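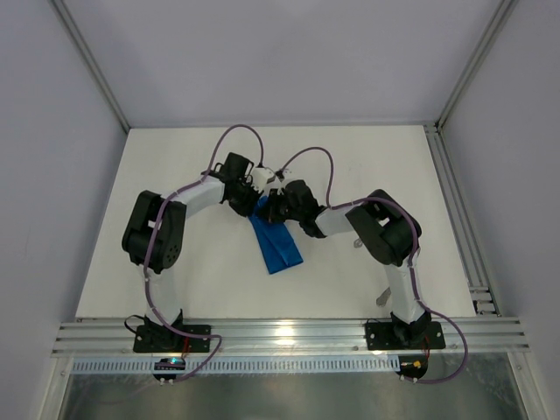

Ticket: text classifier puts nearly everything in "Other" after retraining
Opened by: Albertina Carrilho
Product: Kitanitz
Status: Solved (see last entry)

First message

Hello! I'm hoping someone can spot what I've done, as I've been staring at this since breakfast and I've stopped seeing it.

I use Kitanitz to sort the emails that come in to our little lettings office. Tenants write in, the model reads the message and drops it into one of a handful of folders (repairs, rent, keys, moving out, Other). It's been doing this happily since January and I'd got quite fond of it. Last night I added a fresh batch of labelled emails, 300 of them, and set it retraining before I went home. The training finished with no errors and the summary page was all green ticks.

This morning nearly everything is landing in Other. A man wrote in with the subject line BOILER LEAKING and it went in Other. If that isn't a repair I don't know what is.

What I've tried so far:

Restarted the service. No change.
Cleared the cache from the admin page. No change.
Pasted the boiler email straight into the test box, in case the mail connector was mangling it. Still Other, and the confidence score was very high, which annoyed me more than the wrong answer did.
Ran the old model from the versions list on the same email. Repairs, first go.

So the old model is fine and the new one isn't, and I've switched back to the old one for now so the office can get on. I'd still like the new one working though, as we've started getting a lot of messages about parking and the old one has never heard of parking.

The full training set is now 1,430 emails. Everything else is on default settings, except I had the epochs at 25 (I read somewhere that more was better, please be gentle).

Update, 11.40

Thanks for the quick reply. You asked for the per-folder numbers from the training report and I'm sorry to say I didn't know there were any. Found them now, under the little arrow. Other has by far the most examples in it. That can't be right, I labelled that new batch myself and hardly any of them were meant for Other.

You also asked whether I'd changed the epochs at the same time as adding the data. Yes, I did both at once, and yes, I do see why that makes it harder to tell which one did it. I've put it back to the default and I'm retraining a copy with nothing else changed.

Update, 12.55

Copy finished. Still Other, Other, Other. So I suppose the epochs are off the hook, at least for this.

I've had a look at the export while I waited. I do my labelling in Drodent because the screen is easier on my eyes, then export to a spreadsheet and import that into Kitanitz. In the old exports the label column says "repairs", all small letters. In the new one it says "Repairs" with a capital R, and the same for all the others. Could it be something that silly? I'd have thought a computer clever enough to read emails could cope with a capital letter.

Update, 14.10

Right, so it is something that silly!

For anybody who finds this later, what support told me is that the importer matches labels exactly as typed, and anything it doesn't recognise gets put in the catch-all folder with only a line in the import log. I went and read the import log and there it was, a line for every single email in the new batch: "label not found, assigned to Other". So I'd been carefully teaching it that boilers and keys and parking were all Other. No wonder it was confident.

The capitals came from Drodent. It updated itself a while back and there's a new tick box in the export window called "Tidy label names", which is on unless you turn it off.

What I did to fix it:

1. Deleted the new batch from the training set (only the batch, the older emails were all right).
2. Turned off "Tidy label names" in Drodent and exported again.
3. Added "parking" to the folder list in Kitanitz BEFORE importing. I'd missed this as well, so the parking ones would have gone wrong whatever the capitals were doing.
4. Imported, then opened the import log and checked there were no "label not found" lines.
5. Retrained on the default settings.

Update, 16.20

New model is in and the boiler email goes to repairs. I ran a pile of last month's messages through the test box too and only 2 looked wrong to me, and one of those was from a tenant complaining about his rent and his tap in the same sentence - I'm not sure where I'd have put that one myself.

Could I put in a request for the import page to show a warning when labels don't match? A red box would do me fine. The log is a long way down and I'd never have gone looking for it.

Happy for this to be closed. Thank you for being so patient about the epochs.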